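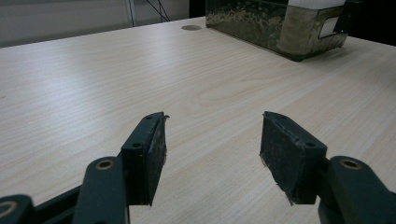 Pale wood, with the grain running on the diagonal.

Where did dinner go?
By Panya Ongart

My mother-in-law came to stay in February and asked, on her first evening, where we ate. I said at the table. She looked at the table. On it were a jigsaw puzzle (half the sky still to do), two laptops, a bag of birdseed, the good scissors, my tax papers from a year I would prefer not to name, and a bicycle light charging off a cable nobody owns up to. She asked again where we ate.

We ate on the couch. We had been eating on the couch since we moved to Stovham, with plates on our knees and a cushion each to take the heat, and I had gone on telling people that we had bought the house for its dining room.

So I asked in the last issue how the rest of you manage, and the replies have been piling up on (you guessed it) the table. Thank you to everyone who wrote. Thank you especially to the reader on Mill Lane who sent two pages on gravy.

A good number of you have a table that has turned into an office. The usual arrangement is that the laptop gets shoved to one end at dinnertime and the person whose laptop it is sits there and glances at it. One couple closes theirs in the oven. They say they have only preheated it once.

Others have a table that is for best. It has a cloth, and over the cloth a second cloth to protect the first cloth, and it comes into use at Thanksgiving, when the whole family discovers that the chairs are uncomfortable. The owner of one of these, a walnut number from Zanetti that cost her $2,000, tells me she has never seen the top of it in daylight. She is very fond of it.

Then there are the counter people. They eat standing up, like horses, and seem perfectly happy. I have nothing to offer them.

A few of you do sit down together every night at 6, with napkins, and talk. I have your addresses and I am not sure how I feel about you.

I thought I had better try it before writing any more. We gave ourselves until April. The puzzle went into its box in chunks, which my husband has taken hard. The birdseed went to the garage, where the mice have left what I can only call a positive review. The tax papers I moved to the stairs, and we step over them.

The first proper dinner was soup. Sitting across from someone you have sat beside for years is a strange business. I learned that he salts things before tasting them. He learned that I hum. Our son, who is fourteen, asked whether someone had died. The whole meal took 18 minutes, including the part where I got up for the bread and the part where I got up for the bread knife.

It has gotten better. We had a real argument over whether a hot dish needs one trivet or two, and played cards afterward, which hasn't happened since the power cut. Some nights we still end up on the couch, mostly when there's a game on or when it's my turn to cook. I'm counting takeout on the couch as a separate matter, and I'll thank you not to write in about it.

Please do write in about the following. Does anyone have a cure for chairs that creak when you chew? And is there a household anywhere in Stovham that has found another place for the mail? Ours spent a week in the fruit bowl and has since moved back to the table, at the end by the window, next to the scissors.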